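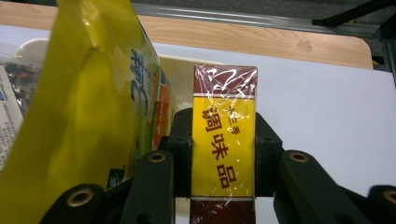
The hand-held gripper with a wrapped box of seasoning between its fingers, next to a larger yellow package.

PUMEMCOMBE – A small test group in Pumemcombe has compared two sets of gripper fingers on ordinary grocery packages, and the cheaper set did better than the group expected.

The work was done in March at the workshop of Padura, a company that builds packing equipment for food shops. Kylie Ormsby, who led the test, said the group made 700 grasps in total, divided equally between the two sets. All of them were done with hand-held grippers.

"With the hand you feel very quickly when a finger is wrong," Ormsby said. "On an arm you would need to look in the data for it."

The first set has hard, flat fingers. The second set, made by Naidu, has a soft surface and costs 50 dollars more per pair. On bags and other soft packages the Naidu fingers dropped fewer items. On small boxes wrapped in plastic film the two sets gave almost the same result, and the hard fingers were easier to clean.

The group recorded 34 drops. Most of them came from heavy bags which were held too close to the top.

Dougal Matheson, an engineer at Padura, said he would like to see the same packages tested on an arm before the company decides what to order. He also wants to try a second camera position, as large packages can hide a small one standing behind them.

The arm tests are planned with the Prutberg controller and should take 10 days.

Shares: 34 | Comments: 10

Recent items
Padura moves its spare parts store
Naidu changes prices for finger pads
Controller course in Pumemcombe is full

Contact the newsroom | Copyright | Back to top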